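Feierabend in Birport

Nerys Edwards saß um kurz nach sechs in der Maske und strahlte so sehr, dass der Puder nicht halten wollte. Die neue Staffel von »Drevanberg« lief seit Montag, und heute durfte sie endlich live darüber reden — mit allem, was dazugehörte!

»Du weißt, dass sie nach Rhodri fragen werden«, sagte Angharad Craddock und zupfte ihr einen Faden vom Kragen.

»Sollen sie doch!« Nerys lachte. Sechzig Drehtage, eine Trennung, eine Versöhnung vor laufender Kamera, und sie hätte keinen einzigen davon hergeben wollen (na gut, vielleicht den im Regen von Gethin).

Auf ihrem Handy warteten 2759 neue Nachrichten. Eine las sie zweimal. Eine Frau schrieb, sie habe nach der letzten Folge zum ersten Mal seit Jahren ihre Schwester angerufen.
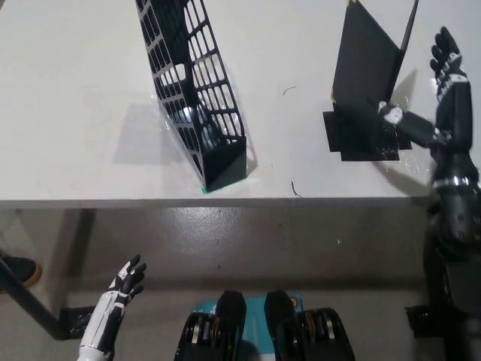

»Bist du wieder mit Rhodri Prothero zusammen?«, fragte der Moderator, kaum dass das rote Licht brannte.

»Wir frühstücken seit März jeden Tag miteinander«, sagte Nerys, »und er macht grauenhaften Kaffee.«

Das Publikum tobte, und irgendwo hinter den Scheinwerfern hörte sie Rhodri am lautesten lachen.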